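Textile care open day at Rombridge, May 18, 2021

I drove up to Rombridge for the open day at the Kasten textile care school, mostly to hear the morning talk on whites. I do linen for a 51-bed guest lodge in Drimville, and greying sheets are the biggest single item in our replacement budget. Entry was free. Parking was not.

The first session was in the ground floor classroom, and it started late. Waltraud Böttcher took us through the usual reasons cotton goes grey: too little detergent, loads packed too tightly, and water that is harder than people think. She spent a long while on dosing. Her view is that most places cut back on detergent to save money and then spend the savings on bleach, which weakens the fibre. I have seen our own invoices and couldn't argue.

She also wants cotton shaken out before it goes anywhere near a dryer or an iron. A piece left in a heap sets its creases as it sits, and pressing them out later takes twice the labour.

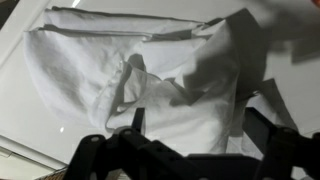

Crumpled white cloth.

After that came a part on labelling. The school marks its teaching linen with a laundry pen on the inside of the hem and re-marks it every December. We use woven tags at the lodge and I will be staying with them, as the pen fades on anything washed at a high temperature.

Morning tea was in the hallway. The scones were good and there was plenty of coffee. I talked with a couple who run a small wash-and-fold and are thinking of giving up shirts, which take too long for what people will pay.

Jana Lindemann had the second session, on sheets. She is a strong believer in line drying where there is room for it, and she put up a cost comparison based on a property doing 2000 sheets a year. The dryer lost badly, although she had left out the wages of whoever pegs out. Someone raised this and she agreed it was a fair point – she said she would add it for next time. Her other advice was to buy one size up in flat sheets so the tuck holds after shrinkage.

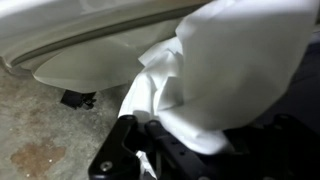 Stains and small machines

The afternoon was what most people had come for. The topic was treating stains at the machine, with the sort of domestic top loader that a lot of small lodges still run. The main rule was to keep your treatments within reach and do the work before the load goes in. Oil first, then protein, then anything coloured. Old rust marks were written off as not worth the time. 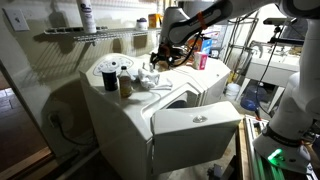

Ravindra Tyagi disagreed about the rust and said he gets most of it out of table linen with citric acid and patience, provided the cloth has never been through a hot dryer. A few people wrote that down, me included.

There was a longer discussion about top loaders against front loaders. Top loaders use more water but rinse well and are easy on the back, and you can stop one to throw in a missed pillowcase. Front loaders win on power and spin. For a place our size I would still want one of each.

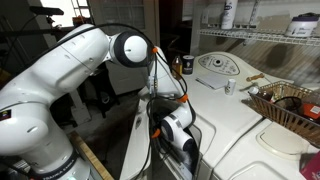
Top loader with the lid up, afternoon session.

I left at three and missed the ironing. The Lilis handbook was on sale at the door, 100 pages with a decent stain chart at the back, and I bought a copy for our laundry room. If you go next year, bring a cushion for the classroom chairs and park on the street behind the school.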